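The great orange experiment

Nov 3, 2020

My sister swears that fruit kept in a basket with holes in it lasts longer than fruit kept in a bowl. She read it somewhere, of course. I have been hearing this since May and have never seen a scrap of proof, so I gave in and bought a plastic basket from Pritchard in Drondthorpe, light blue with star shapes cut into it and a rim like a doily.

It is not a handsome thing. It does at least weigh nothing, and you can rinse it under the tap, which I can't say for the wicker one it replaced. I put it on the table by the curtains and filled it with oranges. The same number went in the old china bowl on the sideboard – same shop, same bag, as fair as I could make it. 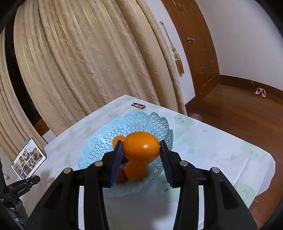 The plan was 14 days, with a look every morning. Air is supposed to get in underneath and stop the bottom ones going soft. Fine, but oranges come with a thick skin and seem to manage on a tree without any help from me. My guess was that turning them over now and then would do more good than any number of holes.

Huw Price, who used to have the greengrocer's in Viddale, told me he kept his in the cardboard box they came in and sold them before they had time to go off. I found that more convincing than anything my sister has sent me.

Result so far: 2 bad ones, one from each. She says the basket one must have been bruised already. I've told her I'll try again with pears, and she can pay for them.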